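Ticket opened against the Movex catalog import, fiction shelf, older public-domain titles. Status at the time of writing: resolved, one item left for follow-up.

## Symptom

After the August import, book pages for reissued mystery and adventure novels show the wrong plot summary. The title, author and first line of the record are correct. The summary belongs to another book by the same author. Affected records found so far: 13, all by authors with more than one title in the Corkusar reprint series.

Readers noticed it first. A summary that should cover a missing will and a country house instead covered a banker in Monte Carlo, and the reader review below it made no sense next to it.

## Environment

- Catalog: Movex, hosted
- Source feed: Corkusar reprint list, delivered as a tab-separated file
- Summaries: Nastby summary service, matched at import
- Last known good import: the one before August

## Steps taken

1. Re-ran the import on a test shelf with the same file. Same result, same 13 records.
2. Checked the source file by hand. Every row has the right summary key. The feed is not the cause.
3. Turned off summary matching and imported again. Pages came up with a blank summary and no errors.
4. Turned matching back on with the log level raised. The log shows two lookups per record: one by key, one by author and year. The second overwrites the first when it returns anything at all.

Log extract, one record:

```
match key=found source=feed
match author+year=found candidates=2
write summary source=author+year
```

The second lookup is meant as a fallback for rows with no key. Before August it ran only when the key was missing. The import settings page now has a box labeled "Prefer extended match" and it is checked by default.

5. Cleared the box and imported again. Eight of the 13 records corrected themselves. Five did not.

## Remaining five

All five are novels that were published under one title in Britain and another in the United States. The reprint list carries the British title. The summary service stores both titles as separate works with separate keys, and in these cases the key in the feed points at the American entry, which had been merged by mistake with a later sequel.

Tried:

- Clearing the page cache. No change.
- Deleting one record and adding it by hand. The wrong summary came back on save.
- Setting the summary field to locked, then pasting the right text. This holds through a re-import.

Locking is fine as a stopgap but it also blocks corrections from upstream, so I would like the merged entries split - the two books have different heroes and only the author in common.

Sent the five keys to the Nastby contact address with both titles and the year of first publication for each.

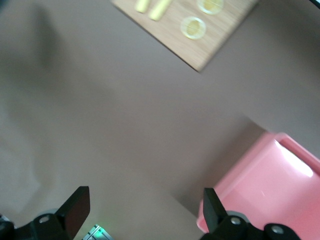 Yolandi Modise: I went through the merged entries on our side. Four are plain bad merges and I have split them. The fifth is harder. The British and American editions have different last chapters, and the sequel follows on from the American one, so someone linked all three on purpose. I have split it anyway and added a note on the variant ending. Please unlock one record first and re-import before you do the rest. If the summary mentions the trial, you are still getting the sequel.

## Result

Unlocked one record, re-imported, correct summary. No mention of the trial. Unlocked the other four and repeated. All 13 records now match the books in hand.

Reader reviews were not touched by any of this. Two had been edited by their writers to complain about the summary, and I have left those as they are.

## Follow-up

- "Prefer extended match" stays cleared on the fiction shelf. The Shabalala poetry shelf still has it checked and has no keys in its feed, so it should stay that way for now.
- Ask Movex whether the box can default to off for feeds that carry keys.
- The variant ending note displays in the wrong field on small screens. Separate ticket.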